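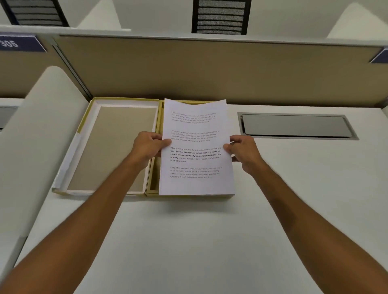 Ticket 3957: Leverage ratio in covenant report does not match lender certificate

Status: Resolved
Priority: High
Product: Ristetine (group consolidation and covenant reporting)
Customer: Grollisus, group finance
Opened: Feb 15, 2019
Component: Debt schedule import, Pristico feed
Related: Tsikata subsidiary onboarding

Reported problem

The net debt to EBITDA ratio in the covenant report is higher than the figure the customer worked out by hand for the draft compliance certificate. The income statement side agrees. Net debt does not. The customer first noticed it when the quarter-end pack was run with Tsikata included in the group for the first time. Running the same pack with Tsikata excluded gives a ratio that agrees with the manual calculation.

The certificate is due with the lenders and cannot be signed while the two figures differ. The customer asks whether the report can be relied on for headroom and whether earlier quarters are affected.

Environment

Hosted instance, production. One consolidation group with 16 reporting entities. Group currency is sterling. Tsikata reports in euros. Debt balances come in overnight from Pristico as a flat file; trial balances are uploaded by each entity. The covenant report uses the standard template with the customer's own definition of net debt, taken from the facility agreement: external borrowings less cash, leases excluded.

Steps to reproduce

1. Open the covenant report for the current quarter and select the full group.
2. Set the scenario to Actual and the rate table to Closing.
3. Run the report and open the net debt breakdown.
4. Compare the External borrowings line with the sum of the facility statements supplied by the customer.

Expected: the two agree, apart from rounding.
Result: External borrowings is overstated. The difference is the same on every run.

Support log

Entry A
Requested the net debt breakdown, the facility statements and the mapping export. Received all except the mapping export. Asked again.

Entry B
Checked exchange rates first, as Tsikata is the only euro entity that carries debt. The closing rate in the rate table matches the one used in the customer's spreadsheet. The covenant definition asks for average rates on EBITDA and closing rates on debt, and the report does this. Translation ruled out.

Entry C
Checked cash. The customer suspected that restricted cash held as a deposit at Tsikata was being left out. It is left out, and under the agreement it should be. The manual calculation leaves it out as well. No difference arises here.

Entry D
Mapping export received. 33 debt accounts are mapped to External borrowings. Account by account comparison with the chart of accounts shows that 2 of them should not be there. Both belong to Tsikata. One is the shareholder loan from the Grollisus parent company. The other is the accrued interest on that loan.

Entry E
The parent's side of the loan is mapped correctly to Intercompany receivables. Because the Tsikata side is mapped as external, the elimination rule finds no matching partner balance and skips the pair without an error. The receivable then sits in Other financial assets, which the covenant definition does not deduct. This accounts for the whole difference in net debt.

The balance sheet still balances, so the standard validation checks pass. The unmatched pair is listed in the intercompany exceptions report, but that report is not part of the customer's quarter-end pack and had not been run.

Entry F
Traced where the mapping came from. Tsikata's accounts were loaded with the onboarding template. In that template, any Pristico instrument with type code LOAN goes to External borrowings unless the counterparty field holds a group entity code. The Pristico record for the shareholder loan holds the parent's full legal name in that field -- free text, not the entity code -- so the default applied.

Entry G
Customer asked whether the loan could be removed with a manual journal so that the certificate could go out straight away. Advised against this. A journal at group level would correct the ratio for this quarter only, and it would have to be reversed once the mapping was put right. The mapping change is quicker and leaves a proper audit trail.

Entry H
Fix applied in the test instance by the customer's administrator, with support on the call. Report re-run. External borrowings agrees with the facility statements, and the ratio agrees with the draft certificate. Intercompany exceptions report is clear for this pair. Same change then made in production.

Cause

Incorrect mapping of an intercompany loan and its accrued interest, following from a free text counterparty name in the Pristico feed. No fault found in the covenant calculation.

Resolution

1. In Pristico, replace the counterparty name on the Tsikata shareholder loan with the group entity code.
2. In Ristetine, go to Mapping, then Debt accounts, and filter on entity Tsikata.
3. Move the loan principal to Intercompany payables and the accrued interest to Intercompany interest.
4. Fill in the partner entity on both lines. It is not filled in by the feed for accounts that were mapped earlier.
5. Unlock the period, run the consolidation again in full and lock the period. An incremental run does not pick up mapping changes.
6. Run the intercompany exceptions report before the covenant report.

Effect on other periods

Tsikata was not in the group in earlier quarters, so certificates already issued are not affected. The forecast scenario does use the same mapping. Any headroom forecast that includes Tsikata and was run before the fix should be run again -- this includes the version running to May that the customer prepared for the refinancing discussions.

Follow-up

Change request raised for the onboarding template, so that a loan with an unrecognised counterparty is held for review before it is mapped. No release agreed yet.

Customer has added the intercompany exceptions report to the quarter-end pack and confirmed that the ticket can be closed. Reopen under the same number if the difference comes back after the next overnight feed.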